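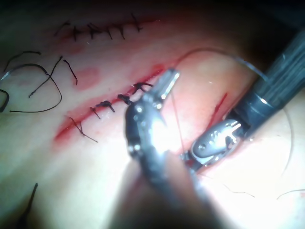
Vemero is a new development of houses and flats on the slope above the old canal basin, and I went to its open day on Wed 19 January to see the first four homes that are ready to view. I have been looking for a place in this area since September and had only seen the site from the road. The approach is a single lane with passing places. The old boundary wall has been kept, and the new stonework joins it in a line of short dark ties that put me in mind of the upper cut on the practice pad, closed with its six black stitches and their ends trimmed short. The repair is neat and I had no complaint about it.

The site office is in the former gatehouse. Irfan Bukhari from the sales team took us round in groups, starting with the Illia, a three-bedroom terrace. The kitchen is at the front and the living room opens on to the garden. Storage is good downstairs and poor upstairs, where the only cupboard on the landing holds the boiler. The third bedroom will take a single bed and a desk.

The Estero is the larger detached type. It has a utility room with its own outside door and a study that gets the morning light. I could hear the lane from the front bedroom with the window open, but not with it shut. The garden drops away quite steeply at the back and the lower half had not been turfed. I asked about drainage and was told there is a soakaway under the bottom terrace. The plans on the office wall show it.

After that we saw two flats in the Malabanan building, one on the ground floor and one at the top. The top one has the better view, over the basin and across to the woods. There is a lift. Each flat has one parking space, and visitors use the bays by the gatehouse. The bin store is a fair walk from the main door.

The annual estate charge is £900 for the houses. This covers the lane, the lighting and the shared planting, including a strip of woodland along the northern edge. The charge for the flats was still being settled. A reservation costs £3000 and comes off the price at completion. There will be 60 homes when everything is built, and the last ones to go up are those nearest the water, so anyone buying early should expect lorries on the lane.

I walked back down by the footpath, which comes out beside the lock. It is unlit and was muddy in two places. The bus stop is across the bridge, with a shelter but no timetable in it. I have asked for the floor plans of the Illia and would like to see the end plot again on a weekday morning.

14 shares
3 comments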